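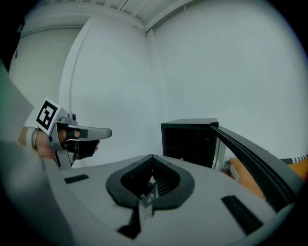 Robotics

Festden lab skips the robot, trains it anyway

March 12, 2021

Robots at Festden are learning household chores from people who do them with a gripper in each hand and no robot in the room. The Hison project logged 600 demonstrations in nine days, which is more than its actual robot arm managed all last June, when it was mostly being repaired.

Patterned markers on the grippers let software work out where each hand went.

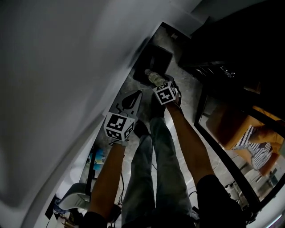

A policy trained on the recordings then completed 70 per cent of its pick-and-place trials on an arm it had never met. Bottles went well. Socks did not.

"The robot now hesitates exactly where I do," said project lead Jyoti Shukla, who has mixed feelings about it.

Co-author Ravindra Mittal said three more chores will be added by winter. Ironing is not among them.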